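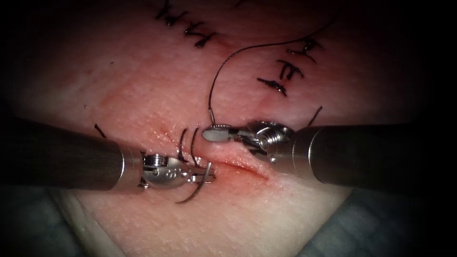 Sew it up properly, or don't bother

Most people who learn to suture are taught to think about the knot. I taught the evening course at Zona for 30 weeks, and in my view the time would be better spent on the needle.

A suture needle is curved for a reason. It should go in square to the skin, follow its own curve underneath and come up on the far side at the same distance from the edge. If you push it straight, you tear the hole wider than the thread that will fill it. Beginners do this all the time, and then they pull the thread tight to hide it.

A short, shallow cut is the best thing to practise on. Teachers like to hand out long ones because they look serious and keep a class busy. I think that is a mistake. On a long cut a student can place 6 poor stitches and still feel that the work is going along. On a short one, a crooked stitch is half the job, and everyone at the bench can see it.

Jagadeesh Nambiar, who ran the course before me, disagreed. He held that the hand only learns by repeating and that the repeats matter more than the neatness. He kept a tally for one June intake and it came to 1,488 stitches. I have seen the practice pads from that group. The last stitches were faster than the first ones. They were no straighter.

The thread gets too little attention as well. It has to be kept clear of the needle while the next bite is taken, with a light hold and some slack. Black thread is easiest to see against pale tissue, and I would not let a beginner use anything else. We tried the clear kind from Flandix for one term and spent most of it looking for the ends.

As for tension, the edges should touch and no more. Skin swells after it has been cut, and a stitch that looks firm on the day can be too tight by the next morning. I tell students to stop pulling a little before they want to. Subbarao Kurian says this makes them timid. It may do — but a timid stitch can be taken out and done again, and a strangled edge leaves a mark.

I would cut the course to five evenings, all on short cuts, and leave the fancy knots to the second year.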